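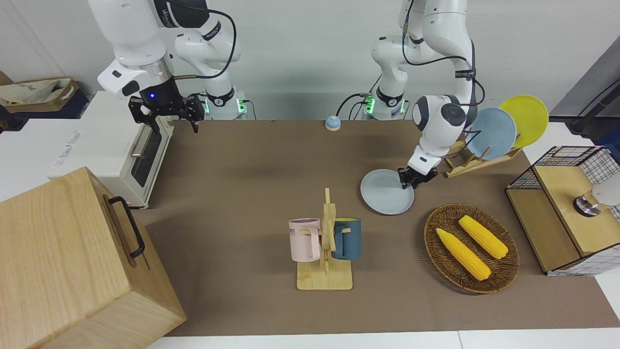 Two plates in the rack, two mugs on the tree, and a basket beside them.

The Case for the Dish Rack
By Maeve Scanlon
31 October 2019

When my kitchen was redone in June, the designer's first drawing had no place for a dish rack. It had a sink, a long clear counter, a dishwasher with a panel to match the cabinets, and a drawer for the plates. I asked where the rack would go. She said most of her clients put theirs under the sink and took it out when they needed it.

I have lived with a rack under the sink. It was in an apartment on Moura Street, and the rack shared the cabinet with the drain pipe and the dish soap. Every evening I got down and pulled it out, and every evening I told myself I would put it back after the plates were dry. By the second month it stayed on the counter, and I felt bad about it each time someone came over. There was no good reason to feel bad. It was a tool I used every day, standing where I used it.

My argument is that the things a household uses every day should stay out, in plain view, within reach of the hand that needs them. I mean the plates, the mugs, and whatever holds them. I would not say the same of a fondue pot or a cake stand, and I am not defending clutter. The counter I want is a small one with a few useful things on it that are never put away.

The usual objection is that open storage collects dust. It does, on things that sit. A plate that is used at breakfast and washed at noon doesn't have time to get dusty. If a mug on your mug tree has dust in it, you have learned that you don't drink from that mug, and it can go to the back of the cupboard or to somebody else's house. I found this out with a set of tall glass cups I had been moving from home to home since college. They spent three weeks on open pegs and I never once reached for them.

The second objection is that it looks messy. This one I take more seriously, and I think the answer lies mostly in what you buy. A rack made of plain wood slats looks like furniture. A rack made of coated wire, with a plastic tray that has gone cloudy, looks like something you meant to put away. I paid 400 dollars less for my new counter than the first quote by leaving out the pull-out drying cabinet, and a wood rack costs a very small part of that. The slats do need care. They should be rinsed and stood on end from time to time, and if you leave them in a puddle they will go dark at the feet. Mine have, a little, and it doesn't bother me.

I would also say that color helps. White plates in a rack look like a restaurant's back room. A pale blue plate with a yellow one behind it looks like somebody chose them. Plates in a rack are displayed whether you want them displayed or not, so they may as well be ones you like. The same goes for mugs. People hide their odd mugs, the pink one with writing on it, the dark blue one that is yellow on the inside, and then serve coffee to guests in the matching set, which is thin and gets cold. I'd hang the odd ones up and give the matching set away.

Mug trees have a poor reputation, I know. My mother had one in the seventies, painted with geese, and it tipped if you took the mugs off in the wrong order. The trick is a wide, heavy base and mugs hung on opposite sides so they balance. A simple post with pegs on a square block does the job. It holds mugs by the handle, which keeps the rims from touching the shelf, and it takes up less of the counter than the same mugs standing in a row.

Then there is the basket. I am less sure about baskets. A low oval wicker one is handsome and does well for bread or fruit, but every flat container in a kitchen becomes a place for keys, rubber bands, and the coupon from Modetwood that expired in the spring. I have one, and I empty it on Sundays. If you aren't willing to do that, I would skip it. A basket full of junk will undo whatever the rack and the mugs have done for the room.

I talked about all this with Welington Falcão, who built the cabinets for the Grerance Inn in Wanimness and has put in more kitchens than he cares to remember. He disagrees with me. His view is that a counter is a work surface, and anything that lives on it is stealing from the cook. He has a point in a very small kitchen. He also told me that when he goes back to repair a hinge, almost all of the clear counters he built have a rack on them. He sees this as a failure of discipline. I see it as people telling us what they need.

He did persuade me on one thing, which is that the rack has to have a proper place. Mine used to drift. It would be by the sink one day and next to the stove another, turned at whatever angle it landed. Now it stands on a brown mat that marks off its part of the counter, and the mug tree stands on the mat too. The mat catches drips and can be carried to the sink and wiped. More than that, it sets a limit. When the mat is full, something has to be used or put in a cupboard.

I even keep a few things out that have no daily use, and Welington shook his head at these. A little service bell with a blue dome would be hard to defend on practical grounds. You ring it when the eggs are ready. Children love it and adults ring it when they think they are alone. I would allow one thing like that per kitchen — two starts to look like a shop.

So I sent the drawing back and asked for 2 feet of open counter to the right of the sink, with no drawer under it that would need to be opened past a rack and no outlet behind it. The designer was polite about it. She drew it in and labeled it "drying," in very small letters, and that is where my plates are tonight.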